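Grarkeo Community > Home and Household > Kitchen

Deep pantry cabinet: how do you arrange it so the food at the back does not get forgotten?

Asked by Jozefína Oravec
2022-09-10 · Viewed 1026 times · Tags: pantry, storage, renting, small kitchen

Hello everybody. I hope I am in the correct category, please move the post if I am not.

In August we moved to a rented apartment in Flostholm. The kitchen is nice and has good light, but there is only one cabinet for all the dry food. It is a tall one from Florkel, narrow and very deep. The inside width is 30 cm. The depth I can reach with my whole arm, and still my fingers do not touch the back wall on the highest shelf. There are fixed shelves inside, I can't move them up or down, and no drawers.

In our old place I had wide and flat shelves, everything stood in one row and I saw it all at once. Now I put things in from the front and what was there before is pushed to the back. After a few weeks I have three open bags of rice, and I buy lentils while there are already lentils. Last week I found flour which I was sure we had finished. It was in date, luckily, but I had bought a new one two times already.

What I tried until now:

I put the small things in front and the high things behind. It looks good for one day. Then my husband takes the pasta from the back, and everything from the front stays on the counter.

I bought a turning plate (lazy Susan). It is a good thing for oil and vinegar, but in a narrow cabinet it can be only as wide as the cabinet, so behind it there is again a dead space, and the square boxes fall off from it when you turn.

I wrote a list and taped it inside the door. We forgot to cross the things out. I think we are not list people.

We are not allowed to drill or screw anything, it is written in the contract. So the pull-out baskets which are mounted on rails are not possible, I asked the landlord and he was polite but he said no. I would also like not to spend very much, as we don't know if we stay here longer than two years.

How do you organize such a cabinet? Do I have to pour everything into the same glass jars, as in the magazines? I do not mind the work if it is really useful, but I am afraid I will forget the cooking times and the dates when I throw away the packaging.

We are two adults and one child of seven years, and she should be able to reach her own breakfast and her snacks.

Thank you for every advice.

Posted by mossgreen_kitchen

Just take everything out and throw away what you don't need. Most people have too much food at home. If you buy for one week only, the back of the cabinet stays empty and there is no problem.

Comment from Jozefína Oravec: Thank you. I agree that we have too much of some things. But the big shop is far for us and we go there by bus, so I can't buy for one week only. Some supplies I must keep.

Posted by Machala

Marked as helpful by 263 readers

I had the same kind of cabinet for six years, also a rental and also without permission to drill. English is my third language, so I will try to write it in order.

The most important thing for me was to stop thinking of it as a shelf. A deep and narrow shelf works like a drawer which somebody forgot to finish. You need something that you can pull toward you together with everything that stands in it. Then it doesn't matter how deep it is, the back comes to you.

So, long containers. They should be almost as deep as the shelf and have a handle or at least a hole for the fingers at the front. In your cabinet of 30 cm you can have two narrow ones next to each other on every shelf. Please measure the opening and don't measure only the shelf. The hinges of the door take away a little bit, and a container that fits inside perfectly may not go past the hinge. I know this from my own money.

What they are made of is not so important. I started with cardboard boxes from shoes, only to try. I lived with the shoe boxes for one month, and in this month I moved things between them many times. When I didn't move them any more, I bought the plastic ones. I would recommend to everybody to do it in this order. If you buy first, you will arrange your food to fit the containers and it will never feel natural.

How I divided it:

The highest shelf is for what is light and rarely used. Paper napkins, baking forms, the spare bag of oats. One box only, with a handle, so you can pull it down without climbing.

The shelf at the height of the eyes is for cooking every day. In the left container what belongs to dinner (rice, pasta, lentils, tomato cans), in the right one what belongs to baking. I tried once to divide by the type of packaging, cans with cans and bags with bags. It looked tidy, but for one soup I had to pull out three boxes.

The shelf under it is for breakfast and for tea.

The lower shelf, which your daughter can reach, should be hers. More about that later.

The bottom is for heavy things. Potatoes should not be there if it is close to the oven or the dishwasher, they don't like the warmth. Bottles are fine.

About the jars. No, you don't have to. I have jars for flour, sugar and rice, as I use these every day and the paper bags make dust. For everything else I keep the original packaging and close it with a clip. If you want jars, cut out the part with the cooking time and put it inside, or attach it with a rubber band. The date I write with a wax pencil on the bottom of the glass. It washes off with warm water. Square jars use the space better than round ones, and in a narrow cabinet this is a real difference.

Bags are the worst for getting lost. A bag of lentils lies down flat and hides. I stand them up like books, with the label on the side which I see from above when I pull the box out. If the bag doesn't want to stand, I put it between two things that do.

For the double buying I have a simple rule. One is open, one is waiting, and the one which is waiting stands directly behind the open one. When I take the waiting one, I write it on the shopping list the same minute. I am also not a list person, but one word on a paper I can manage. A whole inventory on the door would never work in my home either.

New shopping goes to the back, always. It is a little bit annoying with full hands, but with the containers it is easy, you pull it out, drop the new package behind and push it in again.

Now the child. For snacks and cookies I would not use a deep container. A child takes out the whole thing, looks, and puts it down on the floor. We use a shallow tray. It keeps the crumbs in one place, you can wash it in the sink, and the packages that can stand are put upright so the name is easy to find. The tray goes to the table for the snack and afterward it goes back to the cabinet with everything on it. My son understood this much faster than any label.

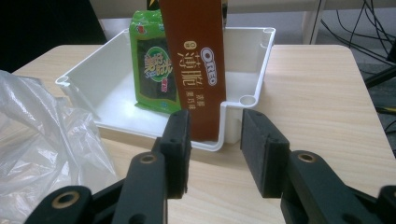

Oreo box standing upright in a shallow white plastic tray.

Cereal boxes can stand directly on the shelf next to such a tray. They are high enough that they don't disappear behind it.

One more thing about the turning plate, please don't give it away. Put it in the corner of the counter, or in the refrigerator for mustard and jam. In the refrigerator ours is really good.

And about cleaning: I pull out one container each time when I wait for the water to boil, and I wipe under it. I never do the whole cabinet at once anymore.

Comment from Jozefína Oravec: Dear Machala, this is so much more than I hoped for! I already have shoe boxes from the moving, so I will start tomorrow. Can I ask, do the plastic containers scratch the shelf? It has some white coating and I am worried for the deposit.

Comment from Machala: Mine made small marks after the first year, at the front edge. Later I put a thin shelf liner under them, the smooth kind that has no glue. The rubber kind is not good here, the box doesn't slide on it and you will pull the liner out together with the box. If you have an old plastic tablecloth, you can cut it and it does the same work.

Posted by riverside_renter

I agree with almost everything above, I only want to add two points.

First, moths. If you keep bags open in long boxes that you don't empty often, please check the nuts, the flour and also the dry dog food if you have it. We had moths in one bag of almonds and it took the whole autumn to be rid of them. Everything with nuts is now in closed glass at our place. Bay leaves did nothing for us, although my mother-in-law believes in them.

Second, light. A deep cabinet is dark at the back. We have a small lamp with a battery which holds on the side wall with a magnet and a sticky metal plate. Before you stick anything, ask if it is allowed, and try it first in a place which nobody sees. Ours came off clean after I warmed it with a hair dryer, but I don't know about the Florkel coating.

The lamp helped us more than the labels. We made the labels too, very beautiful ones, and after two months there was rice in the box where it says sugar.

Comment from Jozefína Oravec: Thank you for the warning about moths. I checked the nuts this evening and they are fine, but I moved them to a jar anyway. The shoe boxes are inside now, one pair on each shelf except the highest. They are a little shorter than the shelf, so behind them I have a free space, and I decided to leave it free.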